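Sisano Forums > Small Automation > Buying and Budgeting

Thread: Second arm or better grippers first? Budget due in February

mossgate
Hi all, long-time reader, not much of a poster. We're a small group doing tabletop pick-and-place with household bits and pieces, and I've been handed the job of writing next year's equipment list. The total I've been told to stay under is 22 thousand, VAT included, which sounded like loads until I started ringing people up.

I've got it down to two choices. Either we buy another arm from Nolte, same model as the ones we have, so there's a spare when one goes off for repair. Or we keep what we've got and spend the money on better grippers, a proper spare parts box and a decent table. My heart says arm (obviously!) but I'd like to hear from people who've lived with either. Wish list has to be in by February.

pinhole_kev
Grippers. Every time. We bought a spare arm two years back and it has spent most of its life under a dust sheet. Meanwhile we were down for days at a stretch waiting on finger pads that cost less than a takeaway.

Tarnside
Can't agree with Kev there. If an arm goes back to the maker you're looking at weeks, and you can't keep an arm's worth of spares in a drawer. Our last repair took 41 days door to door. We had people sitting about the whole time and nobody puts that in the budget column, but it's real money.

pinhole_kev
Fair enough, but 41 days is a service contract problem. Did you have one?

Tarnside
We did not. Point taken, a bit. I'd still want the arm.

ladle77
What are you picking up, mossgate? That changes the answer more than anything. If it's all little cartons then the stock two-finger gripper will do you fine and I'd side with Tarnside. If it's bottles and squashy things, go and look at the Nulel fingers. They're dearer but they come as a set and you can swap them without taking the whole wrist apart.

mossgate
Bit of everything, ladle77, which is half my trouble. Boxes, a drinks bottle, a slipper, loo roll, a tape measure. Round things on their sides are what I worry about, and anything soft. Currently on plain black two-finger grippers both sides.

I did get a price for the Nulel set and it's quite a chunk once you want two of everything. Drurnow do a cheaper one but I've never met anyone who's used it.

ladle77
I've used the Drurnow ones. They're all right! The pads wear faster and the fixing screws are a silly size that you will lose, so order extra screws with them. For the price I'd have them again.

old_bobbin
Can I put in a word for the dull stuff? I've done this list for three years running and the thing that catches me out is never the big item. It's cables, clamps, storage boxes, a second set of test objects, and delivery. Delivery on our last arm was so far over what I'd guessed that I had to drop a monitor to pay for it. Put 52 in for each spare cable and be pleasantly surprised if it's less.

Tarnside
Seconded on cables. And some way of keeping them off the floor.

mossgate
Thanks both, cables are going on. I've got ours trailing about on the floor by the table at the moment, so cable covers are going on too. Might as well show you what I'm buying for:

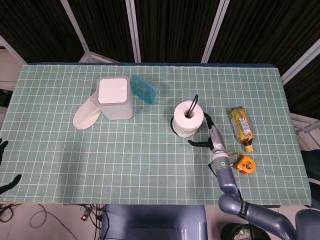

Draft list, as of Wed 2 October

1. Gripper fingers, two sets, Drurnow first and Nulel if the quote comes down. The bottle and the slipper are the ones I most want these for.

2. Service contract on the arms we've already got. I hadn't even asked for a price until Kev brought it up, so thank you. Nolte are sending me one this week.

3. Spare cables, covers, clamps, and a box with lids for the lot.

4. A second set of test objects. Cheap, a trip round the supermarket more or less, but I want them bought on the same day so that they match.

5. Third arm, if there's anything left. I don't think there will be, sorry Tarnside!

pinhole_kev
Good list. I'd swap 1 and 2 in the order you ask for them. Managers cut from the bottom up and a contract is the easiest thing in the world to cut.

Tarnside
I'd still put the arm above the grippers and I'll be grumpy about it until February. Ask Nolte if they do a loan unit under the contract though. Ours said no, but a friend's said yes, so it must depend who picks up the phone.

old_bobbin
Is the tablecloth in the budget? The grid is handy for putting things back in the same spot. Ours is on its last legs and I'd buy two while you're at it, they're always out of stock when you want one.

mossgate
Ha, it wasn't, but it's going under 3. Kev, swapped. Will ask about the loan unit and post back when I've got the figure.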